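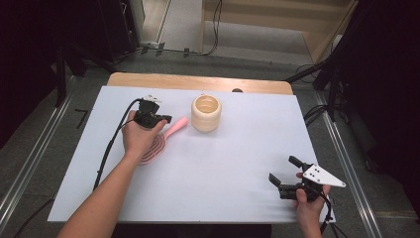 The Kinow Open Day is a public demonstration day held by Kinow, a robotics workshop that develops methods for teaching robot arms to handle household objects. The first open day was held on Apr 15, 2023, and drew 111 visitors over a single afternoon. It is best known for its tabletop sessions, in which a person works with a pair of hand-held grippers and the movements are recorded for later use in training.

Background

Kinow began as a shared project of two smaller groups, Larker and Kinnear. Larker had worked on gripper hardware, while Kinnear wrote software for sorting and labeling recordings. The two groups moved into one building and took a common name, but kept separate benches and, for a time, separate budgets.

Before the open day, the workshop had received visitors only by appointment. Requests from local schools and from parents of students grew to the point where staff were giving the same short tour several times a month. A single public date was proposed as a replacement. Planning took 11 weeks, most of it spent on the visitor route, which had to keep people clear of the floor rails and cables in the recording area.

Program

The afternoon was divided into 18 short sessions. Most were given at the recording table, with the rest split between a talk on the software and a walk through the hardware bench. Visitors could attend in any order, although the talk was repeated less often than the table sessions and filled up early.

At the table, an operator held one gripper in each hand and worked with everyday objects on a white surface. The objects were chosen for their differences in shape. A brush with a long handle can be approached from several angles, and the head and the handle call for different grips. A round, ringed object that stands upright has to be taken from the sides or by its rim, and it may tip if one finger touches before the other.

The operator explained each movement before making it. A gripper was opened, brought down over the object and lined up with the part to be held. Visitors were told that small errors are kept in the recordings, as are pauses and second attempts, and that only recordings with missing data are thrown out.
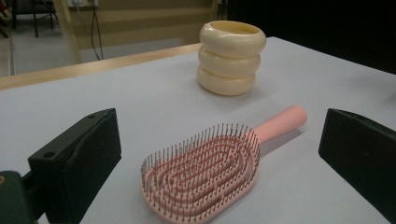 Cameron Munro wrote afterward that the slow approach to the object was the part he had not expected to enjoy, and that he would have liked a longer session with fewer people around the table. Other written comments were along the same lines. Several asked for a seat, and one asked whether the talk could be given in the same room as the table so that the two could be followed together.

Equipment

The hand-held grippers used on the day are black, with two fingers that face each other. Each has its own camera, and a cable connects the gripper to the recording equipment. The operator's hand takes the place of the robot arm, which makes it possible to record a task without having an arm in the room. A further camera records the table from the operator's side.

Recordings are stored in a system called Ultia, developed on the Kinnear side of the workshop. Ultia keeps the views from the different cameras together and lets staff mark the start and end of each attempt. At the time of the open day it held 3,894 recordings, a figure given in the talk and printed on the handout. Recordings made during the public sessions were stored in a separate folder and were not added to that total.

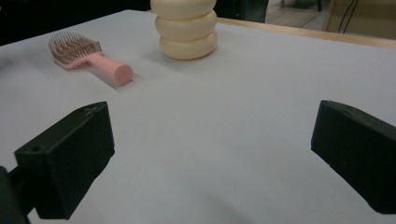

Gripper view of the table, with the hairbrush and the stacked rings beyond the open fingers.

Reception and later changes

Response to the day was mostly favorable. The table sessions were rated highest on the comment cards, and the hardware bench was the least visited stop — it was at the far end of the building and had only one small sign. Some visitors had come hoping to see a robot arm carry out a full task and found the program too narrow. The workshop added a line to its notice explaining that the sessions dealt with recording.

A smaller event followed in July, with fewer sessions and a longer break between them. The talk was shortened and moved next to the recording table. Visitors on that occasion were also allowed to hold a gripper that was not connected to the recording equipment, and to try it on a few objects set out on a side table.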